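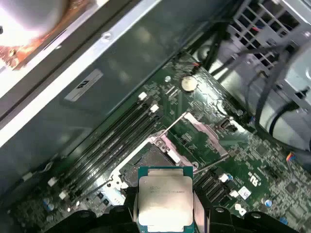

Ketine Workstations: Sales and Refurbishing Desk, Moremberg shop

Paredes 10 Refurbished Tower Workstation

The Paredes 10 is the machine we recommend most often to people who edit video, draw house plans, keep big family photo collections or simply have forty browser tabs open and don't plan on closing any of them. It's a full-size tower with plenty of room inside, it sits happily under a desk, and it is quiet enough that you can take a phone call next to it (we've done so many times, with customers on the other end asking whether it's noisy!).

Each Paredes 10 comes to us from an office that has moved on to something newer. We clean it, replace the fans and the power supply, put in a new solid-state drive, and load a fresh operating system with none of the trial programs you'd spend your first evening removing. Nélida Bustos runs the refurbishing bench, and her initials are on the sticker inside the side panel. If you ever call with a question, read them out and you'll most likely be put straight through to her.

What you get

Tower with Xeon processor
Memory: 8 slots, 2 filled, the rest free for later
New solid-state drive, with empty bays for more
Sustel power supply, new
Keyboard, mouse and power cord
Printed setup sheet in large type

A word about memory, as it's the question we get most. The two modules we fit are plenty for office work, music and ordinary photo editing. If you're working with long video projects or very large drawings, tell us when you order and we'll fit more before it ships. You can also add it yourself later on; the side panel comes off without tools and the slots are easy to reach.

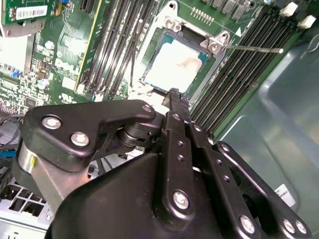 Processor and socket area on a server motherboard.

Connections and placement

There are USB ports front and back, a headphone jack on the front, and a wired network port. Wireless is an add-on card, so please mention it if your router is in another room. Leave a hand's width of space behind the tower for the warm air, and try to keep it off thick carpet. A low shelf or a pair of wood blocks works very nicely, and your vacuum cleaner will thank you too.

Ordering and pickup

The item number is 2559. Grigoris Sarantis looks after orders and will gladly hold a machine for you while you measure the space under your desk. Local customers are welcome to come by and try one out at the counter, and you're free to bring your own monitor cable if you'd like to be sure it fits. For everyone else we ship in a double box with foam corners. Please keep the box if you have somewhere to put it, in case the tower ever needs to come back for service.

Next batch due in January. Page updated 8 December 2023.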